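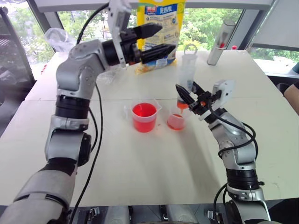
*Syringe held over a small clear cup, with the second gripper open.*

# Saarela Campaign Copy Set

This repository holds marketing copy written for the Saarela account, a science outreach program run by the Millton agency on behalf of Fondedmont. The material covers social posts and short email text.

## Contents

- `posts/` — 800 social posts, one per line
- `email/` — 400 subject lines with preview text
- `held/` — 63 posts withdrawn before publication

Each record carries a channel, an audience segment and a revision status. Posts in `held/` are not counted in `posts/`.

## Labeling

Tone labels were assigned by two reviewers working separately. Where they differed, both labels are kept and the `agreed` field is set to `false`.

## Limits

Engagement figures are not included. Segment names follow the Curutier scheme, which was revised in August — older records keep their original names.

## Use

Internal research and training only. Requests for outside use go to the Millton accounts desk.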